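Chapter 4
Folding and Putting Away Soft Things

Before you begin this chapter, go and find one drawer, shelf, or basket of clothes that has been bothering you. Leave it just as it is for now. We will come back to it in Section 4.2, and you will get a good deal more out of the reading if you have a real heap of shirts in the back of your mind while we talk.

In the last chapter we spent our time on hard things: plates, jars, tools, boxes. Hard things are friendly in one respect, because they keep their shape while you decide what to do with them. Cloth is another matter altogether. A shirt has a shape when somebody is wearing it, and a different one on the line, and once you let go of it over a bed it takes whatever shape it pleases. Much of the work of putting clothes away is really the work of giving cloth a shape it will hold until you want it again — and that work goes better on some surfaces than on others.

Many households do their folding on the bed, and I have always been fond of the habit. A bed is wide, it sits near the closet, and you can walk at least partway around it. Its one weakness is softness. Press down to make a crease and the mattress gives under your hand, so the crease comes out faint. In warm places, where people sleep on woven mats in the summer months, the problem half solves itself, as a mat spread over the bed gives a flatter and firmer face to work on. Dark cloth also shows up nicely against the tan weave, and you can find a sleeve or a strap without hunting for it.

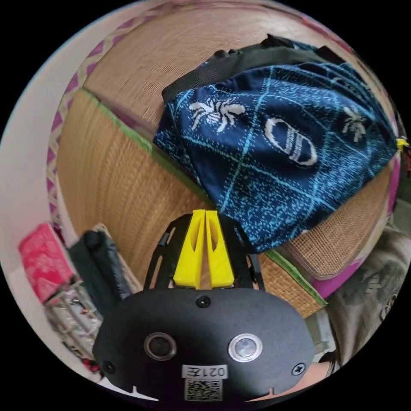
My mother would never let us fold on a bed, mat or no mat, and after reading a draft of this chapter I still think she was right, because every pile we ever made there got slept on. That note came back to me from a reader in Monmont, and I have kept it in because it is a perfectly fair complaint. A bed is a borrowed table. If you fold there, you have to finish there, and finish before evening, or the pile will be moved to a chair and the chair will keep it for a week. Students who know this about themselves may be happier at a kitchen table, even a small one.

Wherever you work, begin by sorting for fabric before you sort for owner. It feels backward the first time, I know. But thin slippery cloth and thick cotton want different handling, and your hands settle into a rhythm when they meet the same kind of thing over and over. Printed fabrics deserve a moment's thought as well. A bold print, say white figures on a navy ground, is easy to pick out of a stack if you leave some of the pattern on the outside of the fold, and it disappears completely if you turn it in. Plain black pieces have no such help, so give them a place of their own and keep them there.

Straps, cords, and handles should be dealt with first. Lay them flat across the body of the piece, then fold the cloth over them. Left to trail, they catch on whatever comes next, and a good stack comes down when you pull out one item from the middle.

Then look up from the bed and consider where everything is going. A tall wardrobe close by is a great comfort, and so is a clear plastic rack, which lets you see small items without opening anything. The top of such a rack will take a folded blanket very well. Bulky, light, seldom needed: that is what belongs up high.

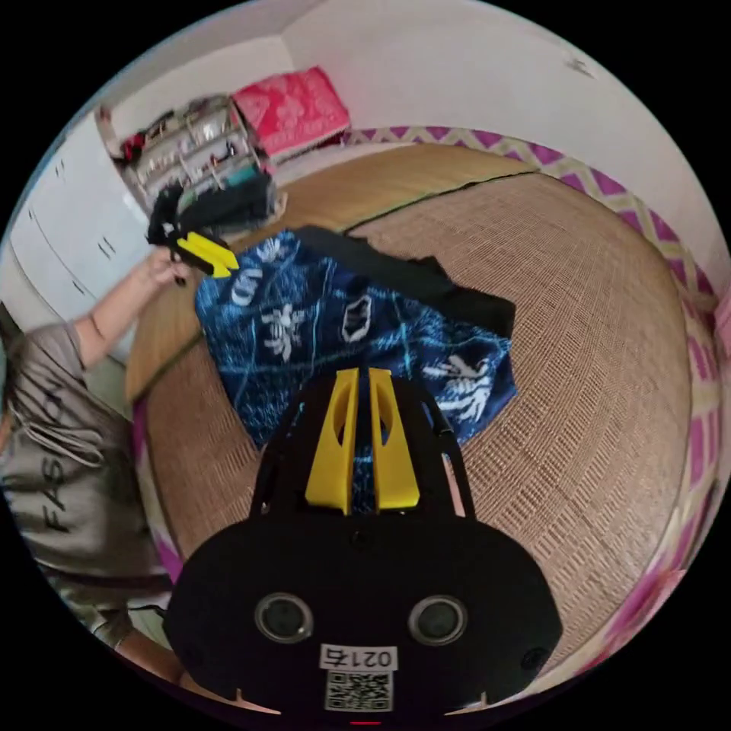 4.1 WORDS AND MEASURES FOR THIS CHAPTER

Working face: the part of any surface you can reach without leaning. For the exercises you will want a clear space at least 25 inches deep. Mats, blankets, and tabletops all count, and a decorated border is a handy straight line to square your edges against.

First fold: the fold that sets the width of the finished piece. Everything after it only makes the piece shorter. Take your time over this one — you may hurry the rest if you must.

Resting pile: folded things that have not yet been put away. Keep no more than 2 going at once, and never let one spend the night.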